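My cousin Anas Awwad opened Hultier in September with 7 tables and one review, which was mine, and I wasn't going to give him more than four stars because he'd sat me by the restroom.

I went back anyway. He'd promised me the lamb shoulder, and I'd been thinking about that lamb since lunch — since breakfast, if we're counting. It comes apart when you look at it. He cooks it overnight with black lime and puts it on rice that has gone brown and crunchy at the bottom, and I will fight people for the bottom.

"We're out of lamb," said Dalal. She was running the floor, the register and, from the look of her sleeves, the dishwasher.

"It's six-thirty!"

"A party of twelve came in at five. They had it all. They took the bones home."

So I had the chicken, and I sulked through the first half of it. The trouble was that the chicken was wonderful. Sumac all over, onions cooked down to jam, bread underneath soaking up everything I dropped. I ate it fast so Anas wouldn't see me enjoying it, and of course he came out of the kitchen right then, wiping his hands.

"Better than the lamb," he said.

"It's fine."

"You're eating the parsley."

I put the parsley down.
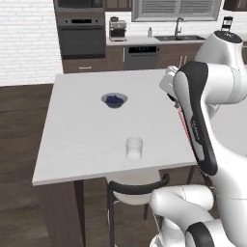

Dessert was where he had me. Anas knows I can't say no to dessert, and he also knows I don't trust fruit, because our grandmother used to call an orange a treat and keep a straight face. She'd have loved a bowl of blueberries on a bare white table, no sugar, no cream, nothing, and an empty glass beside it to remind you to be grateful. Anas brought me the date cake instead, hot, with a spoon already stuck in it.

"Five stars," he said.

"Move me away from the restroom."

He looked at Dalal. Dalal looked at the room, every table full, and a couple waiting at the door with their coats on.

"Four and a half," I said, and pulled the cake closer.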